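Toy Library Gets Its Shapes Back, Mostly

The Nerkow Toy Library reopened its block shelf this July after a month of repairs, sorting and what manager Mavis Villanueva calls "a frank conversation with the town's sofas."

The library, which occupies the back half of the old Tetier shoe store, lends out puzzles, train track and wooden blocks to families for up to 18 days at a time. The train track comes back. The puzzles come back with most of the sky. The shape blocks have tended to settle permanently wherever they were last stepped on.

By spring the library had 15 shape sets on its books and 6 it could lend without an apology. The rest had been filled out with whatever was close. One family borrowed a set in which the star had been replaced by a second star from a different maker, two sizes up, and reported that their daughter refused to play with either one.

"Kids that age are strict," Villanueva said. "You can't hand them a bottle cap and say it's a cylinder. I tried it."

An appeal went up in the front window and at the Abubakari bakery across the street, asking people to look under things. The return box filled in a week. Along with the blocks it took in a house key, several dominoes and a library book belonging to the other library, the one with books.

Sorting was done in the workroom, on a blue metal table that came with the building and a maple board that is bigger than any sandwich has ever required. Kwadwo Aidoo, a retired cabinetmaker, sanded the worst edges and reglued a handful of splits. He takes the view that toddlers are harder on wood than weather is.
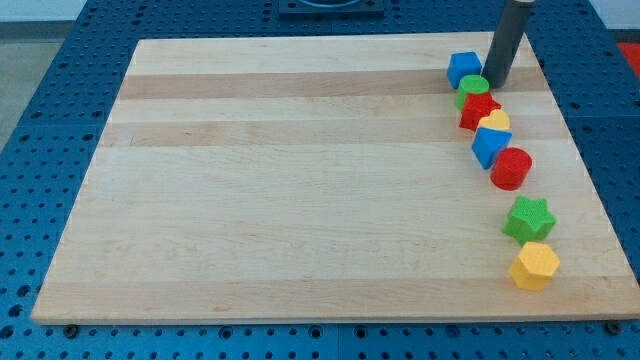 Shape blocks on the board at the Nerkow Toy Library, with the yellow heart in the thick of things and the green star keeping its distance.

The heart proved the hardest shape to recover. Villanueva suspects people get fond of them. Three came back in a single envelope with no name on it and a note reading "sorry, 2 kids ago."

Not everything could be saved. A number of blocks had been chewed beyond what Aidoo considered reasonable, and one triangle had spent long enough holding up a window that its former household asked to keep it. The library agreed, and has marked it in the catalog as on extended loan.

Parents have welcomed the return of the full sets, with reservations. Yaa Ansah, whose twins are regular borrowers, said she was pleased to see the shelf stocked again and would be more pleased if the blocks were softer. "I found one of ours at two in the morning with my heel," she said. "I'm fairly sure it was the star."

Each set now goes out in a drawstring bag with a card listing its shapes, to be checked at the desk on return. There is no fine for a missing piece. Borrowers who come up short are asked to go home and lift the cushions.

The shelf is open to members from 10 a.m. Family membership is $32 a year, and the return box by the door takes blocks at any hour. Dominoes can be claimed at the desk, as can the key.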